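재방료 명세

2019년 9월 17일
글 마르기트 보르벨리
조회 958 · 댓글 68 · 공유 60

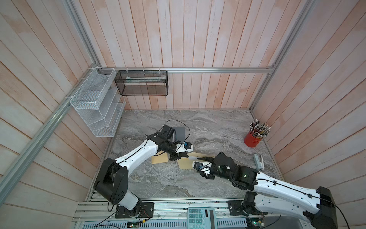

예뇌 퓔뢰프의 재산 평가 기준일은 사망일이었다. 커털린 코즈머는 그 날짜를 표 맨 위에 적고 두 번째 열부터 채워 나갔다. 부동산, 예금, 차량, 미수채권. 미수채권 항목 아래에는 출연 작품별 재방료가 들어간다. 배우의 유산을 정산할 때 시간이 가장 오래 걸리는 부분이다.

퓔뢰프는 조연 배우였다. 주연은 한 번도 맡지 않았다. 대표작은 연속극 〈겔토프〉로, 그는 이 작품에서 세관원 역을 맡아 1150회에 출연했다. 계약서상 배역명은 '세관원 2'였고, 이름이 붙은 것은 세 번째 계약 갱신 때였다. 갱신 계약서 4조에 따라 그때부터 출연료 등급이 한 단계 올라갔다.

제작사 굴베리가 보낸 명세서는 회차별로 정리되어 있었다. 본방송, 국내 재방송, 해외 판매, 기내 상영. 코즈머는 회차 번호와 지급일을 대조했다. 지급된 회차는 958개였다. 나머지는 지급 보류로 표시되어 있었고, 사유란에는 같은 코드가 반복되었다. R-60. 명세서 뒷면의 코드표에는 R-60이 없었다.

그녀는 굴베리 정산부에 전화했다. 담당자는 람청언이라는 사람이었다.

"R-60은 수령인 변경입니다."

"누구로 변경되었습니까?"

"전화로는 말씀드릴 수 없습니다. 유언집행자 자격 증명 사본과 사망진단서를 보내 주십시오."

서류는 그날 오후에 발송했다. 회신은 열하루 뒤에 왔다. 첨부된 문서는 한 장짜리 양도 증서였다. 양도인 예뇌 퓔뢰프, 양수인 아키니 셰므웨타. 양도 대상은 보류 회차 전부의 재방료 청구권이었고, 대가란에는 '수령 완료'라고만 적혀 있었다. 공증인의 서명은 있었으나 금액은 없었다.

코즈머는 셰므웨타라는 이름을 출연자 명단에서 찾았다. 배우 명단에는 없었다. 제작진 명단의 음향 항목에도, 의상 항목에도 없었다. 그 이름은 대본 항목의 맨 끝, '대사 지도' 칸에 있었다.

면담은 렌젤 거리의 사무실에서 이루어졌다. 셰므웨타는 약속 시간보다 일찍 도착했고, 서류철을 하나 가져왔다. 안에는 대본이 들어 있었다. 보류 회차의 대본이었다. 세관원의 대사에는 음절마다 연필로 짧은 선이 그어져 있었다.

"그분은 그때부터 대사를 외우지 못했습니다. 제가 세트 뒤에서 읽고, 그분이 이어폰으로 듣고 말했습니다."

"제작사는 알고 있었습니까?"

"연출은 알았습니다. 정산부는 몰랐을 겁니다."

"병원 기록이 있습니까?"

"본인이 가지 않겠다고 했습니다."

코즈머는 진술을 받아 적었다. 시차에 대해서도 물었다. 셰므웨타가 한 줄을 읽고 퓔뢰프가 그 줄을 말하기까지는 1초가 조금 넘게 걸렸다고 했다. 평론가들은 후기 회차에서 나타난 세관원의 침묵을 높게 평가했다. 신문 부고에도 그 문장이 실렸다. 코즈머는 부고를 서류철에 이미 넣어 두었으므로 따로 확인하지 않았다.

"대가로 받은 것이 무엇입니까? 증서에는 수령 완료라고 되어 있습니다."

"제가 받은 것이 아닙니다. 양도인이 받았다는 뜻입니다."

"무엇을 말입니까?"

셰므웨타는 대본을 가리켰다. 코즈머는 대가란의 문구를 다시 읽었다. 문법상으로는 그 해석이 맞았다.

상속인은 조카 한 명이었다. 그는 양도의 무효를 주장할 수 있었고, 시효는 11월까지였다. 코즈머는 그에게 보낼 통지서에 두 가지 계산을 나란히 적었다. 청구권이 유산에 포함되는 경우와 포함되지 않는 경우. 차액은 피라르 한 대 값에 조금 못 미쳤다. 피라르는 퓔뢰프가 타던 차였고, 차량 항목에 이미 올라 있었다.

조카의 답신은 짧았다. 두 번째 계산으로 진행해 달라는 것과, 보류 회차 중 하나를 볼 방법이 있느냐는 것이었다. 어느 회차인지는 적혀 있지 않았다.

코즈머는 미수채권 항목에서 해당 행을 삭제하고 합계를 고쳤다. 그런 다음 굴베리에 시청용 사본 한 부를 신청했다. 신청서에는 회차 번호를 적는 칸이 있었다. 그녀는 셰므웨타에게 전화를 걸어 번호를 물었다.

댓글 68개 모두 보기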